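Robôs ainda tropeçam na hora de arrumar a mesa

15 de maio de 2025

A Zitbridge divulgou os resultados de uma série de testes sobre tarefas domésticas feitas por braços robóticos. Das 357 tentativas de guardar um jogo de tabuleiro realizadas em simulação, cerca de 80 terminaram com todas as peças no lugar – e só 11 sem nenhuma pausa longa do programa.

O trabalho foi coordenado por Candela Vidal e começou em abril. Segundo ela, o braço lida bem com objetos grandes, mas perde tempo com peões e fichas. "Uma pessoa junta tudo com a mão em poucos segundos. A máquina vai peça por peça", afirma.

Aurelio Collado, da Foltora, que vende equipamentos para lojas, considera cedo para falar em uso comercial.

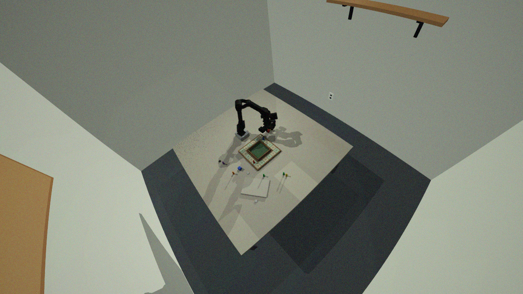

Os próximos testes serão feitos com um braço real, em uma sala da empresa em Vallejo. A equipe quer repetir a mesma tarefa e depois passar para a reposição de prateleiras, com 19 tipos de embalagem. Ainda não há prazo para a divulgação dos dados.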